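Chapter 4
Kits for the Home Kitchen

By now you have met the arm and its joints, so let's go shopping! The Felora kit from Olto comes with one arm, a clamp base and a booklet of 39 practice tasks, and in this chapter we will look it over slowly – the way you would before spending your own money.
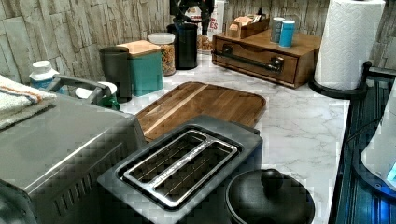 Olto sells Felora for work in real kitchens, and a real kitchen is a crowded place. A toaster sitting close to a lidded pot, with a cutting board just behind, leaves a gripper very little room, so keep tight spots like that in mind as we read the kit's claims.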